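About Karkel

Karkel is a small publisher and archive of seasonal customs. We collect written and spoken accounts of how people mark the turning points of the year: midsummer fires, harvest suppers, New Year visiting, May garlands, first-snow meals and the many saints' days that survive in only one or two villages.

Angus Guthrie started the collection with a box of index cards he had kept while teaching history. The cards covered bonfires and well dressing, mostly, along with a few pages on the words people use for the days between Christmas and New Year. The cards are still in use, and the numbering we follow today began with them.
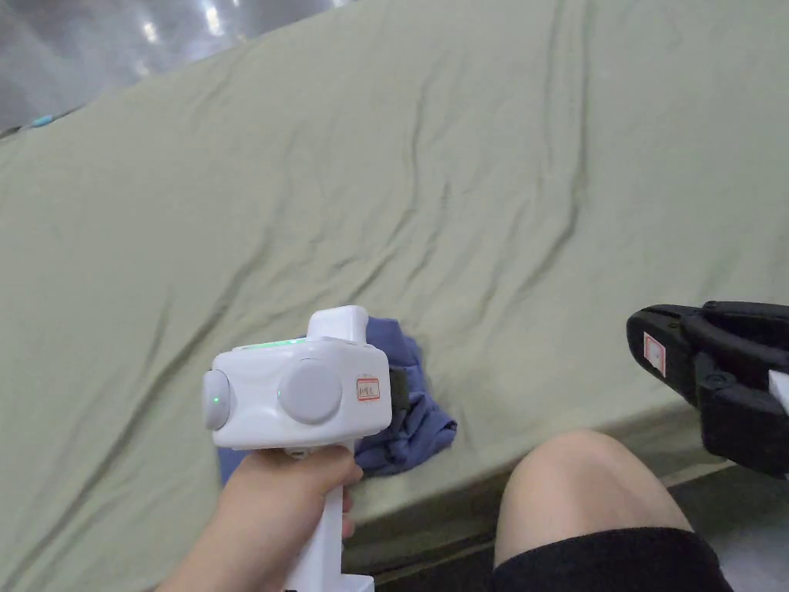 Photo: Karkel

The archive now holds 1371 accounts from 34 countries. Each one records who told it, where they grew up and when they last saw the custom carried out. We do not correct the accounts. If two people from the same town disagree on the date of a procession, we print both versions and say so.

What we publish

Our main title is Wuka, a printed journal that comes out every May. An issue runs to nearly 1000 copies, and back issues can be ordered until they are gone. Recent articles have dealt with egg rolling, leap-year proposals, the naming of full moons and the history of the paper lantern.

We also keep Skorkard, a free online calendar. It lists feast days by region and notes whether a date is fixed, moves with the moon or is set locally each year. Schools are welcome to print it.

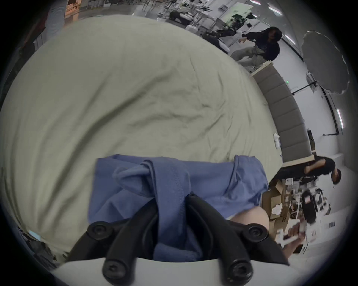
Entries in Skorkard are checked against at least two sources before they go up. When a date is uncertain we mark it with an open circle. Readers who spot a mistake can write to us, and corrections are posted in the first week of the following month.

The Thaweesak Fund

The Thaweesak Fund pays travel costs for people recording customs in their own communities. It has supported 37 projects so far. Applicants don't need a degree or any earlier published work. Recordings stay the property of the person who made them, and we ask only for a copy.

Contact

Letters and email are answered in the order they arrive. Please include the account number if you are asking about a particular entry.

Page last updated Mar 30, 2024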